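News from the Produce Corner

For those who were not at the last members' evening, a short report from our group. We are the people who build and look after the produce displays for the Tellasow winter fair, and this season we have changed more than in other years. I try to put it in order, but please excuse me if I jump a little.

The biggest change is the crates. Until last winter we laid everything flat on long tables with green cloth. It was quick to set up, but from the aisle a visitor saw only the first row of apples and behind it nothing. Jörg Kohlhase had already drawn a stepped stand two years ago, and now we have finally built it. The crates are of pale wood, left unfinished, and they stand one above the other, so that each one shows its front to the person who is passing. Jörg wanted to oil the wood. Frauke Bauerfeind was against it, and she won. I must say I find the plain wood better with the green things.

What goes in which crate was a longer discussion than the building. We tried it first by weight, with heavy fruit at the bottom, and it looked like a cellar. Then we tried it by color. Now we have leafy greens on top, with red peppers set between the leaves, and grapes in the crate below. The light grapes make the base and a dark bunch comes in front of them, hanging a little over the wood. If you put the dark ones behind, they disappear completely. For grapes please always take the whole bunch by the stem and lay it down slowly. Do not push single berries into the gaps, they roll out and end up on the ledge or under somebody's shoe.
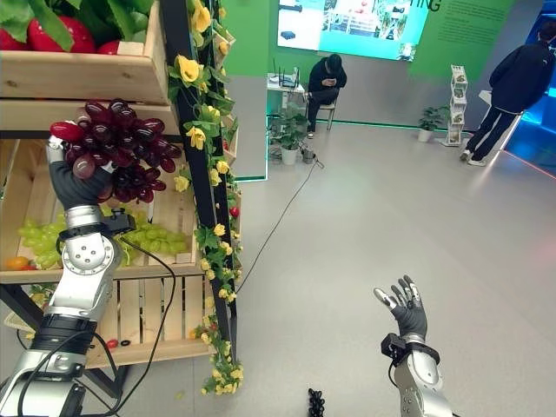
Page last changed: Mon 13 January

The flowers on the post are new too. The metal posts are black and rather hard to look at next to food, and last year we received two remarks about them in the visitors' book. So Frauke ordered garlands from Karras, yellow roses with green leaves, artificial of course. You start at the top of the post and turn downward, always in the same direction, and you leave the end free so that it hangs almost to the floor. I had wished for something with herbs, but fresh herbs would not survive three days in a heated hall. The roses can be shaken out and used again. They go back in the flat boxes marked Karras, and not in the bags with the tablecloths, where I found one of them at the end of the setup day.

A word about small fruit. Cherry tomatoes and small orange fruit are nice as points of color, but they wander. One orange fruit in a corner of the grape crate looks like somebody has placed it with thought. Five of them look like a delivery that was not sorted. Whoever makes the evening round, please check also the ledge in front of the lowest crate and take away what does not belong there.

Costs: the wood and screws came to 646, and the garlands were 200. With the hire of the hall corner and the produce itself we stand at 3241 for the season, which is more than last year but still inside what was agreed. The wood we pay only once. The peppers and the greens come again from Zultow, who deliver early and take the empty boxes back with them. For the grapes we have changed to Trevetti. Their bunches are bigger and the stems are stronger, and this matters when you want to hang them over an edge.

After the fair the crates will be stored in Jörg's barn. He asks that they are brushed out before they come to him, and that nobody screws hooks into the slats (this has happened with the old tables). The fruit that is still good is shared among the helpers on the last afternoon, as always. Bring your own bag, and a box for the grapes - in a bag they are juice before you reach the bus.

We still look for two persons for the early shift, when the greens are sprayed and the tired leaves are picked out. It takes less than an hour. If you can come, tell Frauke directly or write your name on the list at the coffee table. She would also be glad about ideas for the lowest crate. At the moment the proposals are beetroot, or potatoes with the earth still on them, and I am for the potatoes.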